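Play kitchen gear has taken over the real kitchen table. How do other people sort it?
Household & Storage > Kids' stuff

Posted by Valter Björklund, Wednesday, 9:40 pm

We inherited a pile of pretend food from a cousin in Midtbø and it has since bred with our own kitchen things. I can no longer set out a plate without a condiment or a piece of fruit turning up beside it. Some of it is hard plastic, some of it is red and fuzzy, and all of it smells a bit like someone else's basement. My partner wants one big tub. I want a system. Please settle this before one of us moves out. 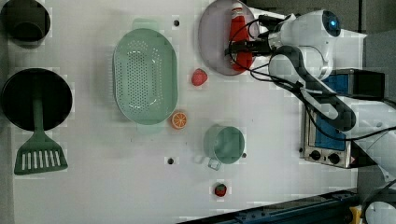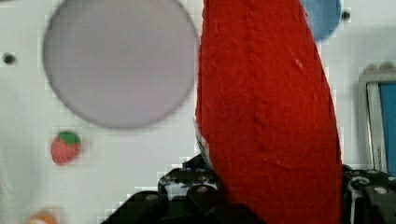
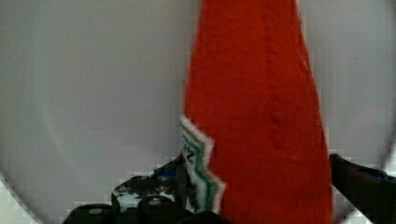

What I'd like to know
1. Is there any point separating the toy food from the real colander and cups, if they just get played with together?
2. Can the fuzzy red stuff be washed?

2 replies

Gudrun Sjögren
Colour sorting sounds lovely and lasts until lunch. Sort by what it's made of. Hard plastic goes in one bin: ketchup bottle, plus the strawberries and that half orange if they're plastic too. It can all have a bath in warm soapy water and dry in the colander, so at least the colander earns its keep. Anything soft gets its own cloth bag, because felty things pick up every crumb in the house and then share them around.

For washing, check for a tag first. No tag, go gently: cool water, a drop of dish soap, press it in a towel and dry it flat. Dab a hidden spot with a damp white cloth before you start. Red dye is not your friend, especially next to a white zigzag edge like the one in your last photo. I turned 43 napkins pink learning this.

As for the real colander and cups, pick the ones you can live without and surrender them. Buy yourself new ones and put them up high. Keep the toaster oven out of the game altogether and unplug it when the kids are at the table.

Tadeo Cáceres
one big tub. your partner is right. we had a system with labels and everything, the labels are now also in the tub

Valter Björklund
Thanks, Gudrun. Soft things are in a bag as of this morning. Tadeo, I'm not showing her your reply.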